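Still Waiting for the Laundry Robot: A Talk with Vibeke Lykkegaard

07/11/2018

Vibeke Lykkegaard has been putting robot arms into small factories for most of her working life. She started with welding cells, moved on to packing lines, and now runs the test shop at Brelero, where a staff of 7 tries to get cheap arms to do the jobs that still get done by hand. We asked her the question most people ask when they hear what she does: when will one of these things clean my kitchen?

"Not soon," she said. "I get that question at every family dinner. I tell them to buy a dishwasher, and they say they have one, and I say then you already have the best kitchen robot there is."

She means it. A dishwasher works, in her view, because a person does the part that is hard for a machine. The person picks up a greasy fork from under a plate, decides which way around it goes, and sets it in a slot. After that it is only hot water and a timer.

"The washing part was solved a long time ago. The picking up has been the problem the whole time, and it's the same in a factory. People walk through a plant and see a big press and think that's the clever part. Then there's a man at the end of the line taking parts out of a bin and laying them in a tray, and that's the job we can't do well."

Her shop works mostly on that second kind of job. Brelero's customers are small manufacturers, and what they ask for is rarely exciting. One wants gears moved from a table to a fixture. Another wants washers sorted by size. A bakery supply firm asked whether an arm could fold cardboard inserts, and after a month of trying she told them to keep doing it by hand.

"The insert was too floppy. It came off the stack a little different every time. A person feels that and corrects for it without thinking. Our arm folded it nicely maybe half a day and then started crushing corners."

What has changed, she said, is the price of trying. When she started, an integrator would not return your call unless you had a long production run and a fence to put around the robot. Now a shop can put a small arm on a bench, print its own gripper fingers and mount a camera by the wrist. If a finger is the wrong shape, it gets redrawn and printed again.

"We throw away a lot of fingers. The first set is always too fat. You draw it on the screen and it looks fine, then you send it down next to a small part and it bumps the neighbor."

Small metal parts are a good test, she said, and a harder one than visitors expect. A spur gear is stiff and has the same shape every time, which helps. It is also shiny on top, and the teeth mean that two flat fingers may close on a tooth on one side and a gap on the other. The gear then turns a little as it is gripped.
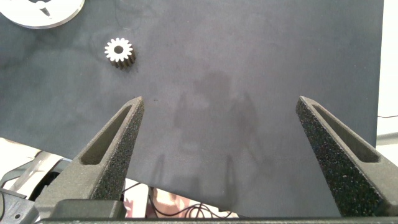 A small spur gear on the work surface, with the gripper open and not yet in contact.

"If you only want to drop it in a box, who cares if it turns," she said. "If it has to mesh with another gear, you care a great deal. You can line up everything else and still lose it in that last bit of travel."

In one round of trials in March, her group ran 200 picks of a single gear and got 85 percent of them placed the way the customer wanted. The customer was pleased. She was not.

"He thought 85 was a good grade. I asked him what he would do with a worker who got it wrong that often. He has somebody at that bench now who does 937 parts on a normal shift, and if she gets one wrong she sees it and fixes it before it goes anywhere. Ours doesn't know it was wrong. It goes back for the next one."

That gap, between doing a thing and knowing whether you did it, came up several times in our talk. She thinks it explains why machines that look good in a video do so poorly in a home. In a shop you can add a sensor or a stop, or ask the operator to look over every so often. A family is not going to stand watch over a robot putting cups away.

Her colleague Amirul Pasaribu, who writes most of the motion programs, joined us partway through and was somewhat more hopeful. He pointed to floor vacuums. "They're not smart and people love them," he said. "They bump into a chair and go around it. The job lets you be bad at it. Miss a spot today, get it tomorrow." He expects the next household machines to be of that kind, built for chores where a mistake costs little. Folding towels might be one. He would not hand a robot a glass.

Lykkegaard agreed about the towels, with one condition. "Who takes them out of the dryer? If it's me, I may as well fold them."

We asked whether the workers at her customers' plants worry about her visits. Some do, she said, and she does not tell them they are wrong to. At one plant the arm took over loading for part of a shift and the woman who had done that work went over to inspection, which she liked better. At another, a position was left open when someone retired. "I put that in the report too. The owner should say it out loud to his people, and I tell him so."

For shops thinking of trying an arm, her advice is to begin by watching the job for a full day before buying anything. She wants to know what the worker does with the odd part, the one that is stuck to another or lying on its side. Most owners, she said, describe the job to her without those.

As for her own house, she has a floor vacuum, which gets stuck under the sofa, and the dishwasher. She loads it herself.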